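Ticket 177: Wrist view goes strange partway through simulated demo collection
Project: Elov pick-and-lift, simulated set
Opened by: Aitana Goicoechea
Opened: 5 Sep 2024
Status: Closed, with one follow-up

Original report

Hello everybody, and thank you in advance for reading this, because I know it's long and I know you all have your own queues. I've been collecting teleoperated demos in the simulator for the Elov task, the same one we set up back in July, and I have a problem I can't pin down by myself.

The short version is that the policy trained on the newest batch hesitates. It comes down toward the bar nicely, and then a little above grasp height it drifts off sideways, stops, and sort of thinks about its life. The one trained on the older batch never did this. Same network, same settings, same seed. The only thing I changed was the data, so I went looking in the data.

What I've tried so far:

Retrained from scratch on the new batch. Same drift.
Retrained on old and new mixed together. Drift is milder but still there.
Replayed the recorded actions open loop in the simulator. These replay fine and end where they should, so I don't believe the actions are damaged.
Checked that the gripper open/close signal is lined up with the arm signal. It is, as far as I can tell from the plots.
Restarted everything, including myself (lunch, a walk, a second lunch).

The new batch has 201 episodes in it. I'd really love not to throw them out, as it took me a good long while to drive them all and my wrist is still complaining. The batch was recorded on the Selgate machine, with the renderer build that was on it at the time. The older one came from the Romside machine.

If anyone has a hunch, even a silly one, please write it down below. I'll try anything.

Aitana

Reply from Romside support desk

Hi Aitana, thanks for such a thorough write-up, it makes our side of this much easier. Open-loop replay being fine is a useful clue. It points away from the actions and toward whatever the network gets to look at. Could you do three things for us when you have a minute?

First, tell us which cameras the policy takes as input. Second, open the config that was saved next to the batch (the saved one, please, since the live one may have been edited after) and paste the camera section. Third, pick a few episodes where the approach looks normal to you and watch them through the wrist camera only. People tend to watch the front view when they check their demos, and we're as guilty of it as anyone.

Update from Aitana

Thank you, that was quick! Answers in order.

The policy takes the front camera and the wrist camera, plus joint positions. No depth.

The saved config has this for the wrist camera, copied exactly:

wrist_cam:
 parent: hand
 follow_parent: true
 look_at: none
 capture: before_step

And then I compared it with the one from the older batch, and there it says capture: after_step. I never touched that line. My best guess is that it came in with the defaults when the Selgate machine got its new build, and I copied the defaults over because I'm a trusting person.

I haven't watched the wrist view yet. I'll do that next, and with tea.

Reply from Romside support desk

That capture line is a very good find. With before_step, the picture gets saved before the simulator moves the arm, and the joint positions get written after. So each row pairs an older picture with a newer arm position. When the arm is moving slowly the two nearly agree and you'd never notice. When you swing the wrist quickly, they disagree quite a bit, and the network is being taught something that isn't so.

Before we call it solved, please do look at the wrist view. We'd like to be sure there isn't a second problem hiding behind the first, such as the camera being mounted at a different angle in the new build.

Update from Aitana

Sorry for the gap, I wanted to do this properly. I went through the wrist view for 42 episodes from the new batch, stepping slowly through the approach in each one, with the joint values in a window next to it.

The mount is fine. The gripper sits in the same place in the view as it does in the old batch, palm along the bottom and the two fingers coming up from it, so I'm happy to cross that off the list. I did learn something about my own driving, though.

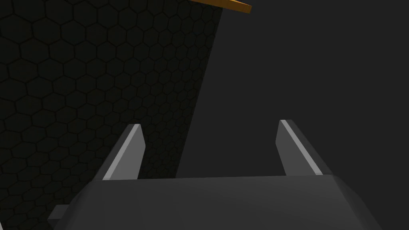 I tilt the hand a lot more than I thought I did. In the old batch I came in fairly straight, and the bar stayed between the fingers for most of the way down. In the new one I'd gotten faster and, I suppose, a bit showy, and I swing in from the side, so there are long stretches where the wrist camera has next to nothing of the bar in it and the gripper is open over empty background. I was steering from the front view the whole time, so of course it never bothered me. It would bother a network that leans on the wrist camera for the last part.

So I think there are two things at work here. The capture setting makes pictures and joint values disagree during fast motion, and my sideways approach put a lot of fast motion exactly where it hurts. Either one alone might have passed without anyone noticing.

Reply from Romside support desk

We agree with that reading. The good news is that you don't have to drive anything again for the first part. Since the actions replay correctly, you can run them back through the simulator and re-render both cameras with the setting corrected. Steps:

1. Make a copy of the batch and work on the copy.
2. Set capture to after_step in the copy's config.
3. Run the replay tool with rendering on and teleoperation off.
4. Compare final joint positions against the originals. If an episode doesn't match, set it aside and send us its number.
5. Retrain on the re-rendered copy only, with no mixing for now.

For the second part we'd leave the sideways approaches in. They're honest demos and the policy ought to see some variety. But please add a set of straighter ones alongside, so the wrist camera gets a decent look at the bar on the way down.

Update from Aitana

Done, and what a relief. The replay went through overnight, and 2 episodes didn't match at the end. I've set those aside and sent you their numbers. Everything else lined up.

I retrained on the re-rendered copy and the drift is nearly gone. It still pauses now and then when it starts far off to the side, but it recovers and carries on down, where before it just hung there. I've started on the straighter demos and I'm making myself drive from the wrist view with the front view minimized. It's slow going and rather humbling, and I bump into things, but the approaches already look a great deal calmer.

I've also put a note in the Sepúlveda collection guide, on the setup page, so the next person checks the capture line before starting a batch. If somebody could make the recorder print that setting on startup, I'd be very grateful.

Closing note from Romside support desk

Closing this one. Startup message for the capture setting is split out as its own request and assigned. The two mismatched episodes stay with us for now; please leave the originals where they are until we've had a look.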